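Contents Previous Next Glossary Index

Chapter 3
Choosing Colors for Walls and Large Surfaces
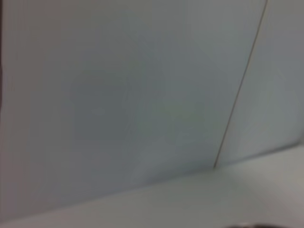

Most people choose a wall color from a card the size of a playing card, held at arm's length under store lighting. The same color on a full wall will look stronger, and it will change several times between morning and night. This chapter covers how to predict those changes before any paint is bought. The first half deals with light. The second half deals with finish, with the order in which surfaces should be decided, and with the test board, a tool you will use in every project from this point on.

You should already have finished the room survey from Chapter 2. Keep it at hand. You will need the window directions, the ceiling height, and the list of items that are staying in the room.

3.1 Why a large surface looks different

A small sample is seen against whatever is next to it. On a white card, most colors look darker than they are. Against an old brown wall, the same sample may look clean and bright. Once the color covers the whole room, those neighbors are gone, and the walls are seen mainly against each other, the floor, and the trim.

Walls also reflect onto one another. In a narrow room painted yellow, each long wall throws yellow light on the wall facing it, and the color builds up. Corners show this best. For this reason many decorators go one step grayer than the sample they first liked. Warm colors and clear greens need this correction more often than neutrals do.

3.2 Daylight and lamps

In the northern half of the world, a room with north windows gets cool, fairly even light. Grays with a blue base can look cold there in winter. South rooms get warmer light and more of it, and pale colors may wash out at midday. East rooms are bright early and dull by late afternoon, and west rooms run the other way.

Lamps matter just as much in a bedroom or dining room, where most of the use is after dark. A warm bulb will pull a cream toward yellow and a soft blue toward gray. If the household plans to change its bulbs, do that first and judge the paint afterward.

Consider the Ofori apartment, which we will follow through this part of the book. The client, Ama Sowah, wanted a pale green bedroom to go with bedding she already owned. The room faces north and is used mainly in the evening. Her first choice, a mint from the Nusard range, looked fresh in the store. On a test board in the room it turned gray by day and slightly sour by lamplight. She moved to a green with more yellow in it, and we will return to how she settled on the strength in Section 3.6.

3.3 Finish

Finish describes how much light a dried coat of paint reflects. Flat paint reflects the least. It hides dents and patched areas, but it marks easily. Eggshell and satin have a low sheen and stand up to wiping. Semi-gloss is mostly used on doors and trim.

Sheen affects color as well. Two cans tinted to the same formula, one flat and one satin, will not match on the wall. When you write a paint schedule, list the finish beside every color, including the ceiling.

3.4 The order of decisions

Paint can be mixed in almost any color. Fabric, carpet, and tile cannot. Choose the limited items first and fit the paint to them. Loukia Xenos, who taught the studio course this book grew out of, had her students pin up the curtain and the rug samples before they were allowed to open a paint deck. Several of the student rooms in Chapter 5 were done this way, including the one built around a striped Hundusik curtain fabric.

If a client insists on starting with the wall, write down the color and treat it as fixed. Changing it halfway through means checking everything else again.

Terms used in this chapter

Undertone: the weaker color that shows beneath the main one, such as the pink in some beiges.
Sheen: the amount of light reflected by a finished surface.
Test board: a piece of stiff board painted with two coats of the proposed color and moved around the room.
Paint schedule: a written list of surfaces, colors, and finishes.

Before you go on, paint one test board in any mid-tone you like. Look at it in the morning, at midday, and under your usual lamps, and note the changes in your project book. You will use these notes in Section 3.5.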